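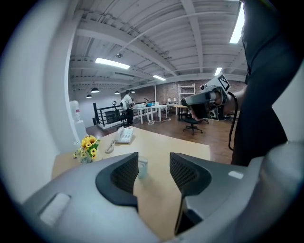

Chapter 2
Why a Car Leans

I learned about body roll in the back of my uncle's old Saltel estate, somewhere on the hill road down into Brevemstead, with a bag of shopping sliding from one door to the other and back again. I was nine and I thought the car was going to fall over. It didn't, of course, and it was years before I understood why (and why my uncle's car leaned so much more than everyone else's!).

So let's start there. When you turn the wheel, the tyres push the car sideways at road level. Most of the weight sits a good bit higher up than that, and it would much rather carry on in a straight line, so the body tips towards the outside of the bend. The springs on that side squash, the ones on the inside stretch out, and your shopping goes for a wander.

We'll use two cars all the way through this chapter. One is the Torvik hatchback, which weighs 1343 kg with a full tank, and the other is the Stendano van, which I loaded up to 3407 kg on the weighbridge before I took it anywhere near a corner. I drove both round the same bend, a long left-hander with a radius of 100 metres, and I'll be coming back to that bend so often you'll be sick of it.

Before you read on, have a guess at which one leaned further, and jot it down in the margin. Most of my students say the van straight away – fair enough, so did I – but weight is only part of the story. We need to know how high that weight sits, how far apart the wheels are and how stiff the springs are.

2.1 Finding the centre of gravity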